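About the School

The Brendard School of Household Practice provides instruction in the ordering and upkeep of the home. The School offers day and evening courses to adults, to students in their final two years of high school, and to staff sent by residential homes and guest houses. Classes are held in the Virkard Building, where the School occupies the whole of the second floor.

The School enrolled 278 students in the past academic year. Of these, 172 attended the foundation course, known as Dumeo, and the remainder were divided between the pantry course, the linen course, and single-day sessions arranged by employers.

Our Approach

Instruction begins with sorting. Before a student is asked to plan a cupboard or draw up a cleaning schedule, the student learns to take a mixed group of household articles from a table and give each one a place. The School uses ordinary articles for this work: cups, bowls, plates, cloths, soap, drink cans and small cartons. Baskets are preferred to lidded boxes in the first weeks so that the contents remain in view while the student is deciding. 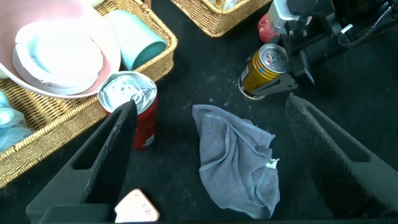 A basket has a limited amount of room, and the student must decide which articles may share it. Tableware may be nested. Soft articles should lie where they will not be pressed under anything heavy. Cloths are folded before they are put away, and a cloth that is set aside for cleaning is kept apart from one that is ready for use. Instructors do not correct a student during the first attempt. The basket is reviewed when the student says that it is finished, and the student is then given the opportunity to empty it and begin again.

Food is taught separately. Dumeo students practice with play food, which may be handled by one class after another without waste. Students in the pantry course progress to fresh produce in the fourth week, together with the reading of date labels and the rotation of stored goods.

Floor work is included in every course. Articles that roll or fall are part of any household, and students are taught to clear the floor before they consider a room complete. Cans and bottles are picked up first, loose scraps next, and the carpet is gone over last.

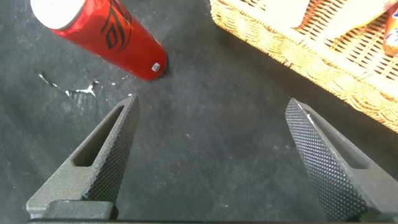 Soledad Lorente writes that she had expected the floor lesson to be the dullest of the course and that it was the one she used the same evening. She adds that her two sons now pick up what they drop before they are told, and that she would have liked a longer session on storing cups and glasses. The School has noted the suggestion, and an additional hour on drinkware will be offered to evening classes.

Classrooms and Materials

The School maintains two practice rooms, a linen room and a teaching kitchen. Each practice room is furnished with long tables, most of them covered with a dark cloth, against which small articles are easier to find. Classes are limited to 20 students.

Wicker baskets, tableware, bath articles and play food are supplied by the School and remain on the premises. Students are asked to bring an apron and a notebook. A set of shelves from the former Zaki department store, given to the School when the store closed, is used for the unit on open storage. The shelves are deeper than those found in most apartments, and instructors take this into account when they set exercises.

The two-basket exercise is given at the midpoint of Dumeo. One basket is reserved for household and bath articles and the other for food. Students are told the division in advance and work alone.
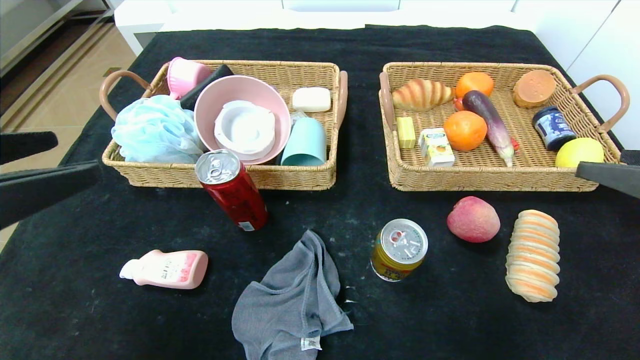
May a student repeat the two-basket exercise before moving on to the second half of the course?

Students may repeat it as often as they wish during open practice hours, which are held on two afternoons each week. No additional fee is charged, and only the final attempt is entered in the student's record.

Assessment and Certificates

The foundation course consists of 65 hours of instruction. Students are assessed on practical work alone, and there is no written examination. A certificate is issued to each student who has attended the required hours and completed the sorting, folding, floor and storage units. Students who miss a unit through illness may complete it with a later class.

Employers who sponsor students receive a statement of attendance at the end of the course. Remarks on individual work are released only with the student's written consent.

Dumeo, Household Basket Unit

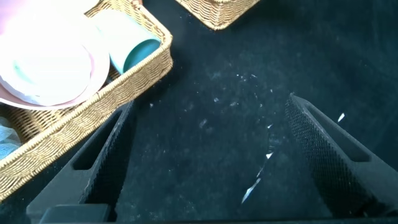 Plates and a teal cup in the household basket.

Admissions

Applications for the foundation course are accepted throughout the year. The pantry and linen courses admit new students in July, and places are offered first to those who hold the foundation certificate. Applicants under the age of eighteen must submit a letter of permission from a parent or guardian.

Prospective students are welcome to observe a class by appointment. Visitors should report to the front desk on the second floor of the Virkard Building, where they will be given a badge and shown to the practice rooms. The building's main staircase is closed in the evenings, and visitors to evening classes should use the side entrance and the elevator.

Page last reviewed: 30 Oct 2019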